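机器什么时候能替我们叠衣服？和一位做了多年家务机器人的工程师聊了一个下午

二〇二二年一月

约这次采访,前前后后花了不少工夫。对方在Drovonley公司做家务机器人的抓取和操作,平时不太愿意见媒体,理由很朴素:怕话说大了,回头街坊邻居都来问他什么时候能买到一台会收拾屋子的机器。最后他答应聊一个下午,条件是不写名字,也不许写成“未来已来”那种文章。我说这个好办,我自己家里还有一沙发没叠的衣服,未来来没来,我心里有数。

见面的地方是公司楼下的一间小茶室,暖气开得很足,窗玻璃上都是水汽。他来的时候手里拎着一个布袋子,里面装着几块旧毛巾,说是待会儿讲起来方便。果然,我们一壶茶还没喝完,桌上就已经摊开了两块毛巾,服务员过来添水,看了我们好几眼。

从扫地说起

我先问他,大家家里其实早就有扫地机了,这算不算机器已经会做家务?

“算,当然算,我自己家也用。”他说,“可是你想想看,扫地机从头到尾都不用拿东西。它在地上走,碰到椅子腿就绕开,绕不开就停下来叫人。它聪明的地方在于给自己挑了一件最好做的活儿。你让它把地上的袜子捡起来放进洗衣篮,它就没办法了,袜子还会卷进刷子里去。”

他把家务分成两种,一种是“路过”的活,一种是“上手”的活。扫地、拖地、擦窗,大体上属于前一种,机器沿着一个面走过去,事情就做完了。洗碗、择菜、铺床、叠衣服,都得上手,得把一样东西拿起来,换个样子,再放下去。他这些年做的就是后一种,所以每次过年回家,亲戚问他到底在忙什么,他都说在教机器拿东西,亲戚们听了多半沉默一会儿,然后给他夹菜。

“他们觉得拿东西有什么好教的,小孩子一岁就会了。”他笑着说,“我也不好反驳,一岁的孩子确实比我们的机器拿得好。”

一块布为什么这么难

我问他,在所有上手的活里面,哪一样最让人头疼。他想都没想,就指了指桌上的毛巾。

“杯子再怎么放,它还是个杯子。你从左边看、从右边看,它的样子是定的,机器认出来了,就知道手该往哪儿伸。布不是这样。布你碰它一下,它就变了,刚才看见的那个角,现在压到下面去了;刚才以为是一层,捏起来才知道是三层。”他一边说一边把毛巾揉成一团推到我面前,让我找出四个角来。我找到三个,第四个翻了半天,藏在最里头。

“你看,你也要翻。你翻的时候没觉得自己在动脑子,手指头自己就知道了,薄的厚的、单层双层,一捻就有数。我们的机器现在主要靠看,手上的感觉很弱。看又只能看见外面那一层,里面怎么叠着,全靠猜。”

做布料的人,他说,最怕的就是两样:一是多抓,一是少抓。本来想捏住最上面一层,结果连下面的也一起夹上来,这就是多抓;少抓呢,就是夹子合上了,布从边上溜走,机器还高高兴兴地举着空手往前走。人看了觉得滑稽,写程序的人看了只想叹气。

红白两色的布有一个好处,就是哪里是折过来的,比素色的布容易看出来。他们练习的时候很喜欢用这样的料子,颜色一变,人也好,机器也好,多少能猜到布在哪儿转了弯。可惜真正过日子的人家,不会为了照顾机器去买衣服,黑袜子和黑袜子堆在一起,连主人自己都要拿到灯底下去配对。

我问他,那工厂里呢?服装厂总该用得上吧。

他说他们和Andbridge的车间有过一段合作,想让机器把裁好的布片一片一片递到缝纫工位上。听上去比叠衣服简单得多,布片是一样大的,摞得也整齐,灯光也好。做下来才明白,车间里的人对慢是没有耐心的。“家里叠一件衣服慢一点,大家还当个新鲜看。流水线上你慢一拍,后面的人就站在那儿等你,脸色是很具体的。”后来那个工位还是请回了老师傅,机器留下来搬箱子,搬得倒是很好,车间里的人对它也客气起来了。

他对这件事并不觉得丢脸,反倒说,那段时间他学到的东西最多。老师傅拿布之前,会先用指肚在边上轻轻推一下,让最上面那层拱起来一点,再去捏。他们把这个动作学了回来,改在机器上,抓单层的把握大了不少。“人家做了半辈子的手艺,推那一下,自己都不知道自己在推。我是蹲在旁边看了两天才看出来的。”

夹住以后的事
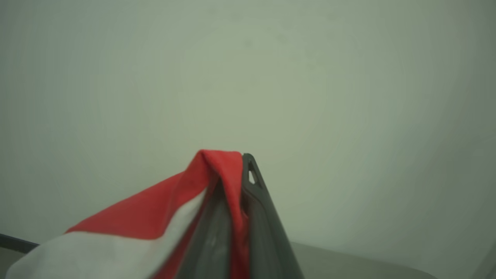

普通人最关心的那几个问题

聊到后来茶已经淡了,我把朋友们托我问的问题一个一个念给他听。

第一个当然是,到底什么时候能买到。他摇头,说不肯给年份,给了就要被人记住。不过他愿意说一个顺序:先是洗衣房、酒店这种地方,毛巾床单规格统一,数量又大,机器慢一点也可以整夜地做;然后才轮到家里,而且多半先从叠毛巾开始,衬衫要排到很后面。“衬衫有领子,有袖子,有扣子,那是另外一门学问。”至于给被子套被套,他说他本人也套不好,不好意思去要求机器。

第二个问题是安不安全,家里有老人孩子,一只机械手臂在旁边挥来挥去,总归让人心里发毛。他说这个担心很对,他自己也不会把现在的样机搬回家。他的想法是,家里的机器宁可力气小一点,动作软一点,碰到人马上停,活儿做得慢也没有关系。Seppälä那边有一个项目走的就是这条路,他很佩服,说他们的手臂轻得像晾衣竿,虽然端不动一锅汤,可是叠个毛巾绰绰有余。

第三个问题是我自己的:那我家沙发上的那一堆怎么办?

他很认真地想了一下,问我有多少件。我说没数过,大概从元旦之前就堆着了。他说那还是今晚自己叠吧,先把毛巾挑出来叠掉,剩下的看着就少了,心情会好很多。

临走的时候,他把桌上那两块毛巾重新叠好,叠得又快又方正,边角对得齐齐的。我夸他手巧,他有点不好意思,说以前在家从来不叠的,都是做了这一行,天天盯着布看,才养成的毛病。他下周还要去一趟Ustville,那边有家洗衣房愿意腾出一张台子来给他们试,他打算先在旁边看几天人家怎么干活,机器晚一点再运过去。

我回家以后真的把衣服叠了,叠到袜子的时候停下来,学着那位老师傅的样子,用指肚在布边上推了一下。最上面那层果然拱起来了。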